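Chapter 5
Keeping a Two-Arm Cell Honest: Pads, Cables and the Task Board

Most chapters in a book like this one open with a diagram of a healthy machine. Healthy machines teach very little. The cell we will follow through this chapter stands in the training shop at Cluvalville, where it was set up by people who expected it to spend its days plugging and unplugging cables, and where it has mostly done that, with pauses for sulking.

The cell is a Wenell: two arms, soft fingers on each, a wrist camera on each, and a task board fixed in front of them. The board is the yardstick. It has sliders, buttons, toggle switches and a panel of ports with short patch cables, and when the cell is out of sorts the board is usually where it shows first. A tired arm can still wave about impressively in open air. Ask it to put a plug in a port and it has to tell the truth.

By the time we began keeping a proper log, the counter in the Cluvalville controller stood at 1,741 cable cycles. The log is the dull hero of this chapter. Learn to read it before you learn to hold a wrench.

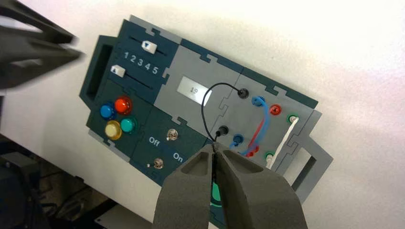 Reading time: 13 minutes

The black cable is the one to start with when you check a grip. One end is in the upper black port, there is slack enough to make a loop, and the fingers hold it near the plug end, with the lower black port close by. The blue and white cables can wait their turn. Notice too that the board is tilted in the wrist camera's view. New technicians like to reach for a level at this point. Leave the level in the drawer and look up the camera's mounting angle first -- a good many boards have been unbolted to cure a crooked camera.

Soft fingers are forgiving, and they will forgive you for months before they stop. The foam compresses, the tips no longer meet quite where they used to, and the plug begins to arrive at the port slightly late and slightly sideways. The usual response is to adjust the program. This works until lunch.

The Cluvalville cell reached 1,849 cycles before anyone changed the pads. By then the program held 13 separate offsets, each added in good faith, and new pads made every one of them wrong. Section 5.2 covers how to take the offsets out again, in order, without losing your place or your temper.

You will meet two other names in this chapter. Tarigan is the pad supplier, whose fitting sheet is short and worth reading twice. Tevier is the logging software, whose manual is long and worth reading once. Where they disagree about when to zero the gripper, follow Tarigan: fit the pads, close the fingers on nothing, zero, and only then pick up a cable.

Before you begin

Read the lockout steps in Chapter 4 again. Both arms must be stopped before you put a hand near either gripper -- the second arm has no idea that you are only working on the first.

5.1 Checking the grip

Start with the arm parked, the cell locked out and the log open at the last pad change. If the log has no last pad change, write that down as your first finding.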